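Demo day nine, or what's left of it

Quick one tonight, it's past eleven and I still have to rename files.

We're at 86 good demos now. The target Ruben set in August was 4,000 across all the tasks, which, ha. But 86 good ones beats the pile we had before, when half of them had me bumping the table or stopping to think in the middle. Don't stop to think. The robot learns the thinking part too, it just hovers there like it forgot its keys.

Things I changed this week:

Slower close. I was snapping the fingers shut at the end of every grasp, no idea why, habit from the old joystick setup at Plutia. Ward replayed 18 of mine in a row and every single one had the snap in it. Embarassing. Now I squeeze like I'm picking up a grape.

Coming in from different sides. If I always approach straight on, that's all it ever learns. So – left, right, a bit high, a bit low.

Wrist. Tape helps. Breaks help more. Ermira does nine and then walks to the kitchen, does nine more, and hers are cleaner than mine so I've started copying her.

Still prefer doing it by hand over the remote rig, by a lot. With the remote one there's a lag and you end up steering the lag. Roel disagrees and he is alowed to be wrong. He did get the Trutby arm to follow him pretty nicely yesterday, I'll give him that, but it took all afternoon and I had my set done before lunch.

Next up is anything with dark cloth near the fingers. Folds are hard to judge when you're going in low.

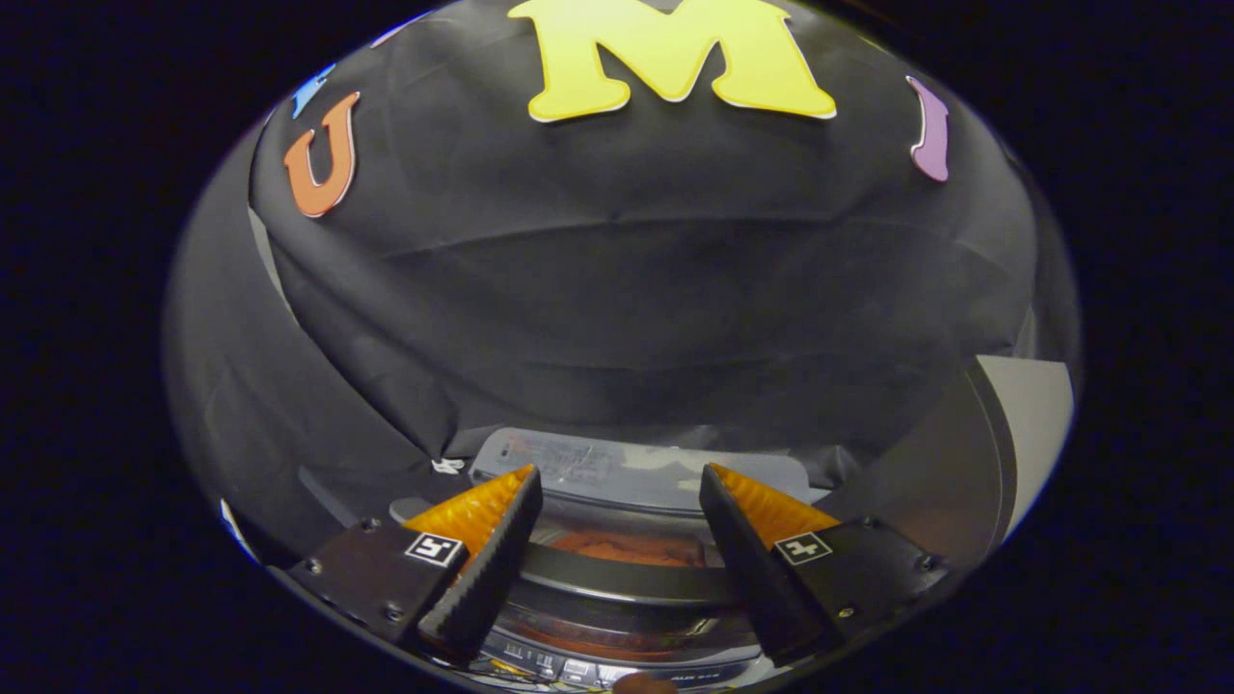

Anyway, training run goes on overnight if Willy frees up the machine. More when I have numbers.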